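Tang Refurbished Dell Tower: Six Months In, and Mostly With the Side Off

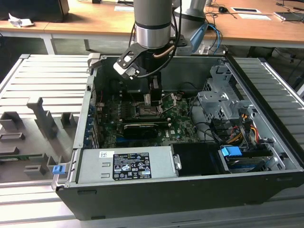

Inside the tower, side panel off. Power supply in front, drive cage on the right.

I bought this thing in October because my old laptop was dying a loud, hot death and I needed something I could keep photos on, do my bookkeeping on, and occasionally lose an evening to a city-building game. I did not want to spend a lot. A friend of my sister's, Yanling Cui, had picked up two refurbished towers from Tang, the secondhand computer shop over in Wamport, and was pretty happy with both, so off I went.

There were rows of them. Mostly ex-office machines, all black and gray, all looking like they had spent their lives under somebody's desk getting kicked. I picked a Dell with a graphics card already in it and a power supply that looked like it meant business. The shop had it listed as a former engineering workstation from an outfit called Wurnside, which I took as a good sign. It came with a power cord, a 70-day warranty and a sheet of paper saying it had been tested.

So, the review. I'll start with the bit I was most nervous about, which was getting inside.

Opening it up

I had never opened a desktop before this one. I'd swapped a laptop battery once and lost two screws doing it. With this case you lay it down on its side, take the panel off, and everything is facing up at you like an open suitcase. The whole middle is the green motherboard, with a little white DELL logo on it in case you forget what you bought, and the rest is packed in around the edges.

What I really like is the blue. There's a blue plastic latch by the drives, a blue tab at the corner of the chassis, and blue-tinted covers along the expansion slots. I've come to trust blue as the color that means "go ahead, this bit is for you." If you've ever stood over a piece of electronics wondering which part is supposed to move and which part is about to snap, you'll understand how much I appreciate that!

The hard drive sits in a metal cage off to one side, and I swapped mine in the first week. I'd set aside a whole afternoon and I was finished before my coffee got cold. The drive I put in is a plain 4000 GB one, which is far more than I need for photos, but it was on sale and I have no self-control near a sale.

The cables are another story. The power wires for the drives are orange, yellow and black, and they come across in a bundle that is easy to follow. The black SATA cables, on the other hand, go snaking over the side of the motherboard wherever they please, and one of mine had a really tight bend in it when I got it home. I unplugged it, gave it a gentler curve and plugged it back in. Take a picture with your phone before you touch any of them. I didn't, and I ended up on the phone with Mahsa Jalali from work, reading tiny numbers off the board while she ate her lunch.

The graphics card

It lies flat across the board when the case is on its side, and it takes up a good stretch of room just below the processor. It's fine! I'm not a serious gamer. My city-builder runs nicely until I get greedy with the population, and then it gets a bit choppy and I go do something else. Movies look great. Two monitors, no trouble.

If you want to put a newer card in, measure first. Then measure again with the drive cage in mind. Velimir Stojanovska, who sold me the machine, told me people bring cards back all the time after finding out they're too long, and having stared into my own case for a while I can see how that would happen. I've decided to leave mine alone.

The processor end of things

I'll admit I got brave in month three. I'd been reading about old thermal paste drying out, the fan was getting whiny, and I thought, well, how hard can it be. The cooler comes off and under it is the metal lid of the processor, which on mine had a crust on it like old toothpaste. I cleaned that off with rubbing alcohol and a coffee filter (no lint, great tip), put a fresh dab on, and bolted everything back down.

It was a bit scary. I won't pretend I wasn't sweating. But there was enough space to get my fingers in from above, and I have fairly big hands. My brother-in-law's slim little desktop is the same age and you'd need the hands of a toddler. The fan has calmed down a lot since then. I can hear it when I'm exporting a big batch of photos and otherwise I forget it's there.

My one complaint here is about the black plastic shroud over by the power supply. Mine creaked when I put it back, and it took me three tries to get it seated properly. I'm still not a hundred percent sure it's happy.

The power supply

It's a big silver brick of a thing and it takes up a lot of the space at one side of the case. There's a black label on it full of certification marks and print so small that I needed my reading glasses and a flashlight, and then I still gave up. It has behaved itself. We had a couple of brownouts over the winter and the computer came back up each time without a fuss, though I've since bought a Narance surge strip for the whole desk, and I'd tell anybody to do the same.

It does make the tower heavy. I carried it up from the car by myself and regretted it by the second landing. Get somebody to take the other end.

What it's like day to day

Pretty dull, in the best way. It starts, I do my invoices, I answer my email, I look at pictures of other people's kitchens. I have 597 albums of photos on it now (yes, I named them all, and yes, it took most of the winter) and scrolling through them is quick. The old laptop used to freeze so hard on that job that I'd go and fold laundry.

Noise is fine, as I said. Heat is fine too, though I keep it out from the wall a bit. Dust is the thing to watch. I opened it up again last month and there was a gray felt blanket over everything near the front, and I only have one cat. A can of compressed air and five minutes on the back steps sorted that out. I'll do it more often from now on, or at least I'm telling you I will.

Looks-wise, it's a dark gray to black box. It isn't going to win anything. I keep it under the desk next to the wastebasket and we're both content with that arrangement.

A few gripes, to be fair

The warranty is short. It ran out before I'd even gotten around to the thermal paste, so that job was entirely at my own risk.

Tang's instructions were that one sheet of paper. I don't need a novel, but a simple drawing of what's what inside the case would have saved Mahsa's lunch.

The drive that came in it was tiny and slow. Plan on replacing it and add that to the price in your head before you decide whether it's a bargain.

And I had to go hunting for a Wi-Fi adapter. I'd assumed it had one. It did not. My own fault for not asking, but I'm putting it down here so you'll ask.

Would I buy it again?

Yes, I would, and I've already talked my neighbor Magdalini Kouris into getting one for her son, who's fourteen and wants to take something apart that isn't the family car. I paid 102 dollars for mine, before the new drive, and for that I got a machine I can open up and fix a little bit myself, which has been more fun than I ever expected from a gray box. I had no idea I'd turn into a person who owns a set of small screwdrivers, and here we are — they have their own drawer.

If you want something sleek, or something quiet enough for a recording booth, or you're planning on the newest games with everything turned up, spend your money somewhere else. If you want a sturdy, easygoing desktop and you don't mind getting a little dust on your sleeves, go take a look at the shelves in Wamport. Go early in the day, the good ones are gone by lunch.

Four stars out of five. The missing star is for the shroud.

Posted 20 April 2021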